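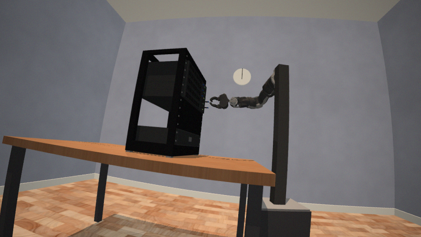 Server rack on a table, with the robot arm to its right (render).

Vallik expansion loads in single player but not on our dedicated server

gridlatch
Posted 2020-09-28

I run a small dedicated server for Litari with 5 regular players. All of us own the base game and the Vallik expansion, bought through the same storefront. In single player the expansion works normally: the harbour gate is open, the new skill tree shows up, the level cap is raised. On the server, the gate is closed and the game behaves as if nobody has the add-on installed. Two of us get kicked with "content mismatch" after the loading bar fills. The others get in but can't leave the original map.

What I have tried so far:
Verified local files on every client.
Restarted the server process and then the whole machine.
Copied the expansion folder from my own install into the server directory.
Opened the ports listed in the readme again, although the base game never had trouble connecting.

The server is on build 19. The clients report build 20 in the corner of the main menu. I had assumed this was only a numbering difference between client and server, as the base game connects either way. The world is an old one, started well before the expansion was released, and I'd rather not lose it. Everyone's characters are stored on the server and not locally, if that matters.

Is there a setting I've missed, or does the world have to be recreated?

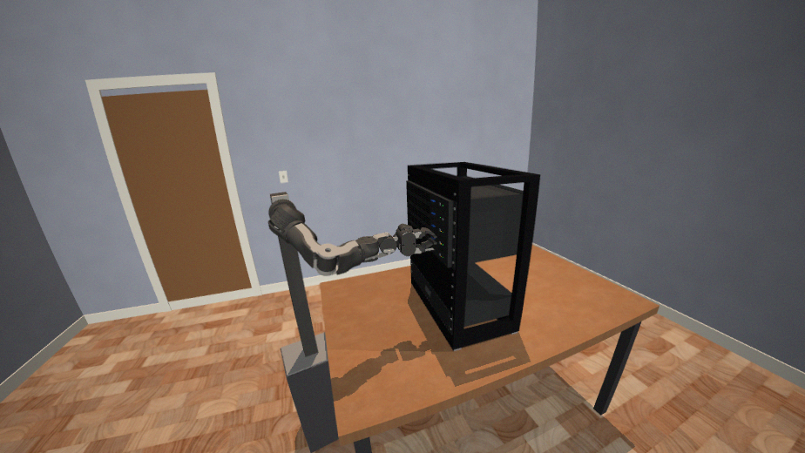
Replies, sorted by votes

permafrost_tab

The build numbers are your problem. Client and server use the same numbering. A build 19 server accepts build 20 clients for base game content as a compatibility measure, but it has no entry for the expansion in its content table. Copying the folder across does nothing on its own – the server only reads what is listed in content.cfg, and the updater writes that list.

Do it in this order:
Stop the server and make a copy of the entire worlds folder somewhere outside the install directory.
Delete the expansion folder you copied in manually. The client package is compressed differently and will fail the checksum, which would account for your two kicked players.
Run the server updater with the full option. The quick option skips optional content.
Open content.cfg and check that Vallik is listed with a value of 1.
Start the server and join with a single client before letting anyone else in.

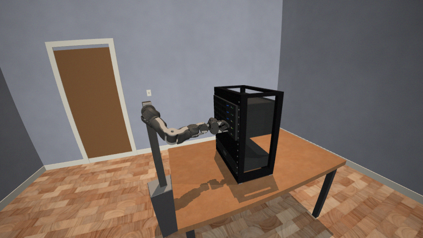 If that client can get through the harbour gate, let the rest of the group join. If the gate is still closed, the world flag hasn't been migrated. Stop the server, add migrate_world=1 under the world's entry in server.cfg and start it again. Startup will take noticeably longer that one time. Take the line back out afterwards or it will run the migration at every launch.

You don't need to recreate the world. Server-side characters keep their levels and inventory. Quest progress carries over too, with one exception: any timed contract that is active when the migration runs will be cancelled, so have your players hand theirs in first.

moosejaw_lag

We had the same message on a rented server from Casineck. Their control panel had an expansion toggle that was off by default, on the 4th tab. If you host your own machine this won't apply.

kerbside_ping

just start a new world, the old map is pretty empty once you've done the main quest. Also check your mods – I had the Pringle inventory mod on and it gave me content mismatch until I took it off the server AND my own computer.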